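Progress report to the Brandier Fund
Archive of public records requests on domestic surveillance
December
By Esperanza Brannigan

This report covers the second half of the grant period. It follows the headings in the grant letter, except that the budget notes are sent separately.

1. Records requests

The project had 501 requests on file at the close of the period. Most went to city and county police departments and concern cell-site simulators, license plate readers and the sharing agreements that go with them. The rest went to state agencies, mainly for contracts and audit logs.

Response times remain uneven. City departments usually acknowledge a request within the legal limit and then ask for an extension. County offices are slower to acknowledge but tend to send complete files when they answer. Two state agencies refused in full, citing the exemption for investigative methods. Both refusals are under appeal. In the first appeal we argue that the purchase price and the contract dates do not reveal a method. The second turns on whether a training manual already posted by another office can still be withheld.

Five departments released records with redactions that could be lifted by selecting the text. We told the departments before opening the files any further and waited for corrected copies. The originals are held offline and are not indexed.

2. Intake of personal accounts

The archive also takes statements from people who believe they have been watched or harassed by an agency. These arrive by mail and through the form on the Otoline site. The intake rules have not changed. A statement is logged as received, given a number and stored apart from the agency records. It is not treated as evidence of a program unless a document supports a specific point in it, such as a date, a vehicle or a named unit.

Ravindra Sengar rewrote the coding sheet during this period. The old sheet had one field for "type of surveillance," and coders used it in different ways. The new sheet separates what the writer observed from what the writer concludes. Earlier statements are being recoded in order of receipt. Disagreements between coders are now recorded in the file, where before they were settled verbally and lost.

Statements that describe a medical crisis or a threat to another person go to Sengar the same day and are handled under the safety procedure attached to last year's report. No changes to that procedure are requested.

3. Storage and scanning

Paper files were moved from the Sokol building to the Stinusano unit. Each box was listed before the move and checked against the list on arrival. One folder of county invoices had been placed under the wrong county and has been refiled. 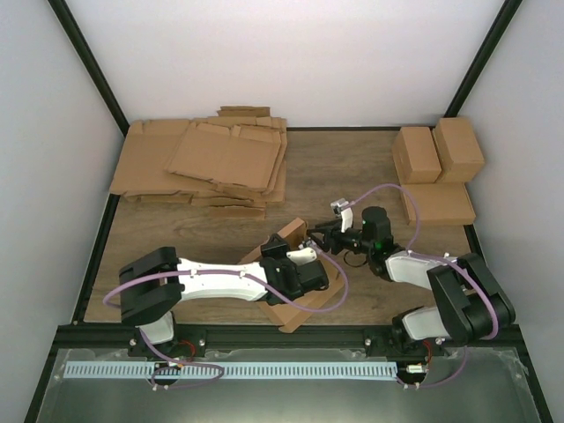 Scanning continues at 300 dots per inch for text and at a higher setting for maps and carbon copies. Text recognition works well on contracts. It fails on faxed call logs, which are typed by hand when a request depends on them. The index now records which method was used for each page, so that a search with no results can be read correctly.

4. Delays

The public search page is behind schedule. The first version showed the names of private persons who appear in police emails, and it was withdrawn from testing. A name filter has been added, but it also hides the names of officials who signed contracts. Those need to stay visible. Sengar is building a list of signing officials from the contract files, and the page will not open until that list has been checked against the scans.

5. Next period

Work will center on the two appeals, the recoding of older statements and the search page. We ask that the unspent travel line be moved to filing fees, as the hearings on both appeals will be held by phone. A signed request for the change is enclosed with the budget notes.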